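Notes from the bench: teaching the arms to seat a CPU 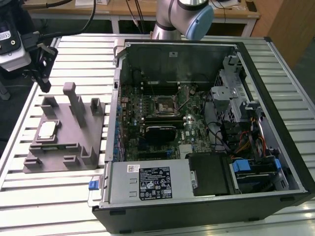 The processor in its fixture, next to the open tower with the socket waiting.

So this is what I've been up to all November, folks! Wai-kit and I are driving the two arms by hand from the leader rig, picking the processor out of its pocket and setting it down in the socket, over and over, so the Gresby model has something decent to learn from. It is fiddly work. You come in a hair crooked, you feel nothing through the handles (no force feedback yet, Nithin, I'm looking at you), and you have to back off and try again.

We decided to keep those second tries in the set. Ilona was against it at first, but the policy we trained on clean runs only would just freeze when it missed, and the one with the fumbles left in has a go at fixing itself. She's come round, mostly.

My best tip so far is to slow way down over the socket and go quick everywhere else. Also, stop after 30 runs and get a coffee, or your wrists start teaching the robot bad habits. Tin-yau's demos are still the smoothest of anyone's, and I'm a little jealous.

We're aiming for 3,000 demos before we move on to the lever, and we could really use more hands. If you'd like to drive, come by the Cinwood lab after 2 and ask for me. Training takes five minutes, and the chair is very comfy!

Bok-nam Joo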